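Best way to sort small seed beads without losing them?
Posted by Mattes Meinecke, 25th November

I make bracelets for a market in December and my beads are all mixed in one jar. Every time I open it, some of them run away over the floor. What do you use to keep the colours apart?

Matilde Baptista
I had the same trouble when I began, so I write how I do it now.
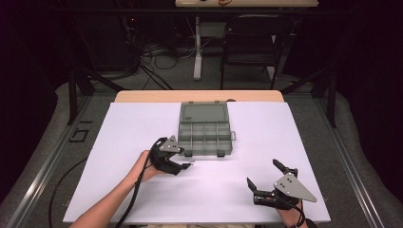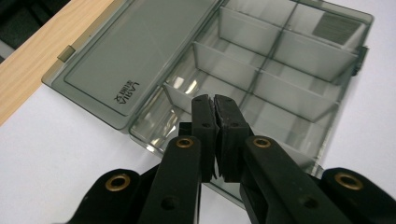
Sort by size first and by colour after, because a wrong size spoils the row much more than a wrong shade. I pour a small spoonful on a grey felt mat and push the beads apart with a toothpick. Then each colour goes in its own place - a smoky plastic box with small compartments and a hinged lid is enough for one bracelet pattern. I write the shade number on paper tape, otherwise I mix up 736 and 738, which look the same to me in the evening. Please close the lid before you stand up.

Waltraud Lammers
muffin tin. works fine

Madalena Paiva
I agree with Matilde about the felt. For the floor, put an old stocking over the vacuum hose and you get your beads back. It took me 3 winters to learn this.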